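4.2 How the planner talks to the arms

I'll start with the part of Sirken that gave us the most trouble, the handoff between the planner and the low-level controller. Our first version (we called it Etim, and it still lives on in a few config files) planned a full pull from approach to retreat and sent the whole thing down in one go. It was lovely to read and awful to debug! If the block estimate was off by a hair, the arm carried on with a plan that no longer matched the tower, and we only found out from the force log.

So we cut the horizon way down. Sirken now plans 8 waypoints at a time, checks the newest tower estimate, and plans again. The perception node fits a box model to each visible block and keeps a short history of 32 estimates, which the planner reads as a spread and not as a single pose. When the spread gets too wide, the planner slows down and asks for another look before it lets the fingers close. We tuned that threshold by hand in October, mostly late in the evening, and I'd love to replace it with something learned.

Both arms run through one scheduler, even when only one of them has a job. I argued against this at first – it seemed like a lot of plumbing for a parked arm – but having a single clock made our logs so much easier to line up. The parked arm is just a fixed obstacle in the collision model, cables and all (we wrap those in fat capsules and move on). The training set is 2,000 simulated pulls from the Multdale tower model, plus replays from our bench at Storcombe.

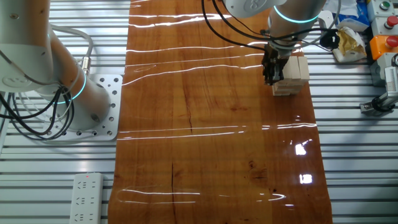
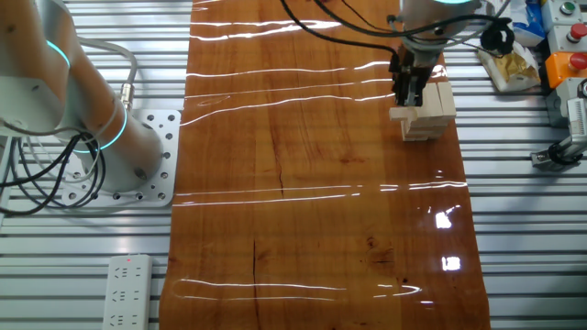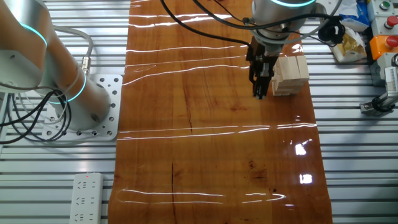 Figure 8. The two-arm bench, with the block stack on the varnished board.

Glare was our biggest headache on the perception side, way ahead of calibration. The depth filter wants a dull, boring surface under the tower, and our board is anything but that. Those bright white streaks across the varnish in Figure 8 are reflections of the lights, and early on the segmenter kept turning them into long, thin, pale blocks. Pretty reasonable guess, given the color! We now fit the board plane first and throw out any candidate that has no height above it, then pass the rest to the box fitter. The filter adds a little delay to each update, so the controller holds its last safe waypoint until a new estimate comes in. Section 4.3 goes through the timing of that hold and what we do when two updates show up out of order.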